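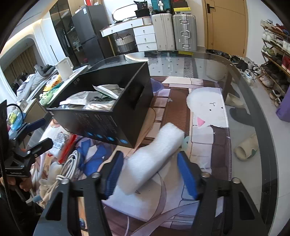 Aivar Priedītis thinks I should keep all of it. Box, foam, bags, ties, the lot, in the attic, for as long as I own whatever came inside. He wrote to me after the last gallery, the one on kitchen drawers, and his case comes down to resale value and moving day. You will be glad of the box, he writes, and you will never find foam that fits as well as the foam it came with.

I have heard this from so many people that I decided to give it a fair hearing at the table.

What Comes Out of the Box
Packaging gallery, page 2

White foam, bent, on the illustrated mat. The big black carton stands behind it, full of crumpled clear and white plastic.

The carton has a hand hole in the side, and I'll give the makers credit for that. Most of the other claims made for packaging I'd like to see tested by someone who doesn't sell it.

Take the idea that a good box is worth saving. I have moved twice in my adult life. The first time I had saved every carton I could, and they rode to the new apartment inside other, bigger cartons, empty. The movers charged by volume. The second time I had saved none, wrapped the speakers in bath towels, and the speakers are fine. I know that two moves prove very little, but neither do Aivar's letters, and he has written three.

Resale value, then. I went through the listings on Grarkel one evening looking at used desk lamps, some "with original box" and some without. Sellers with the box asked for more, no question. Whether they got it is another matter, and the site doesn't show you that. A lamp that has been up for sale since March with its original box is still a lamp that has not sold.

On foam. The word "recyclable" gets used very freely. Our town's drop-off takes flat cardboard and clear film, and it has a sign about foam that has been changed so often that the tape is thicker than the sign. Last time I asked, the answer was no foam of any kind. The time before, it was yes if clean. I now phone first. If your piece is soft and bends, like this one, don't assume the rules for the rigid blocks cover it, and don't trust a triangle with a number in it to tell you what your own town does.

On clear bags. Heino Stankevičius reuses his for seedlings and says they work as well as anything from a garden store. Maybe so. I tried it with basil at the kitchen window and got mold, which could have been the bag or could have been me. I will say that a bag of bags is very easy to start and I have never seen anyone finish one.

On ties and cords. I keep the ties. This is the single point on which Aivar and I agree, and the white cable coiled up over on the left shows you what one is for. A cable with a tie around it stays a cable. Without one it goes in the drawer and comes out as part of something larger. As for spare cords, label them the day they arrive or let them go. Masking tape and a pen will do. The Tekau label kit costs 20 dollars and its labels fell off mine in the first warm week of June.

On instruction sheets. Find the one with your language on it, put the model number on the front in ink, and recycle the others. People tell me it's all online anyway. I went looking for the leaflet to a Brevberg fan that was four years old and the page was gone, so I keep the paper.

On flattening. The tip you'll see everywhere is to slit the bottom tape and fold the carton flat, and it'll slide behind the wardrobe. It will. So will the next one. I pulled 49 flat cartons from behind ours in the spring, and the wardrobe had been standing a hand's width off the wall for years. Hanrahan, the hardware store, took the clean ones off my hands for customers who were moving, so I suppose somebody was glad of the box, as promised.

My own rule for now: the carton stays until the return period runs out, with the foam inside it, and then both go. Ties in the jar, paper in the folder.

Aivar has already told me he disagrees. Letters on the subject are welcome, particularly from anyone who has sent something back in its original foam and can say whether it arrived in one piece.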